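Setting a Small Table: Notes for Week 3
Home and Hospitality Basics, Skasta Community Classroom
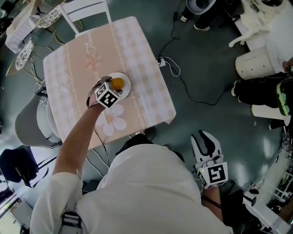
Fig. 1. Checkered cloth, one small round white plate, one piece of fruit.

Welcome back! Last week was all about washing and pressing, so by now your cloths should be flat and your ironing arms should be tired. This week we finally get to put things on the table, and I have been looking forward to it since we started. Bring these notes with you on Wednesday, because we will be writing on them.

1. Start with the cloth

A tablecloth does most of the work in a small room. It sets the colors, it tells you where the middle is, and it decides how much else you can get away with. Look at the cloth in Fig. 1. Pale peach and white checks, two bands of white lace-like scrolling running lengthwise, a pink flower, a big white daisy with a pale yellow center, even a line of cursive lettering near one edge. That is a lot of pattern! And yet it stays gentle, and I think the reason is that all of it lives in the same light, soft family of color.

Compare it with the dark green cloth we used in Week 1. On the green one every crumb and every crooked fork showed from the doorway. A pale check is much more forgiving, and it is a lovely one to learn on.

Terms to know:
Drop: the length of cloth that hangs below the table edge.
Panel: a printed or woven area set apart from the rest, usually by a border or stripes.
Repeat: the distance before a pattern starts over.

The cloth in the figure has a short drop, just slightly over the edges. Short drops are casual and they keep fabric off people's laps. They suit breakfast, tea, homework, a bowl of soup. Save the long drops for the buffet table in Week 6, where no one has to get their knees under anything.

2. Find the center

Our cloth has a central panel framed by a pair of thin pink stripes, which makes this step almost too easy. Line the panel up with the middle of the table first and let the edges fall where they fall. People nearly always do it the other way round, tugging at the corners until the drop is even, and then the daisy ends up under somebody's elbow.

On a square table, check from two sides. Walk around it! Standing in one spot and leaning will fool you every time, particularly with checks, where the lines can look straight from your side and drift from the next one over.

If your cloth has no printed panel, fold it in half both ways, pinch the point where the folds meet, and open it out from there. A light crease is fine. It relaxes in an hour or so.

3. One plate, one thing

Now my favorite part. A small plate with a single fruit on it is about the simplest centerpiece there is, and I will happily argue that it beats flowers for an everyday table. It costs next to nothing, it doesn't block anyone's view, and you can eat it.

Why does it work so well on this cloth? Yellow-orange is a close neighbor of peach, so the fruit looks as if it belongs, but it is so much stronger than anything printed around it that your eye goes right there. The white plate helps too. It picks up the white squares and puts a clean ring between the fruit and the checks. Try the same fruit directly on the cloth at home and you'll see how quickly it gets lost.

Notice also that the plate sits a little off to one side, with the daisy below and to the left of it. I love this. If you have a printed flower that pretty, don't park a dish on top of it.

Good choices for a single fruit: orange, small mango, lemon, a nice round peach, a red apple if your cloth is plain. Bananas roll about and sulk on a small plate. Grapes are beautiful but they need a bowl.

4. Handling

Put the plate down first, then the fruit. Lower it the last little way and let go gently. Dropping it, even from an inch up, sends it rolling for the rim. Turn the stem end to the side so the best face is up. If it wobbles, rotate it a quarter turn and try again, and keep going until it sits still.

Dry the fruit thoroughly after washing. Water runs down, collects under it and then finds its way onto the cloth.

5. Chairs

Chairs count as part of the setting. The white slatted one in Fig. 1 is tucked toward the table, and that is how we want them before guests arrive. Mixed chairs are completely fine in this course. I would much rather see four different chairs neatly placed than a matching set scattered around the room. Leave enough space between the seat and the cloth that pulling a chair out doesn't drag the drop along with it.

In-class exercise (30 minutes)

Work in groups of 3. Each group gets a square table, a cloth from the Patwary bin, 2 small plates and a choice of fruit from the crate by the sink.

Lay the cloth, centering it by the panel or by the pinch method.
Set one plate with one fruit. Stand back by the door and look.
Move the plate somewhere else on the cloth and look again from the same place.
Decide together which you prefer and write down why, in plain words. "It looked lonely over there" is a perfectly good answer.
Swap the fruit for a different color and repeat.

Leave your table set when you finish, and we'll all walk around and look at each other's.

For next week

Set a small table at home with whatever you own and write up to 500 words on what you chose and what you changed. Sketches are very welcome. Old cloths, mended cloths and bedsheets all count. Hand it in at the Flevau desk before class or leave it in the tray outside the Predum room.

Next time: cups, saucers and where on earth the spoon goes. Bring a cup you like.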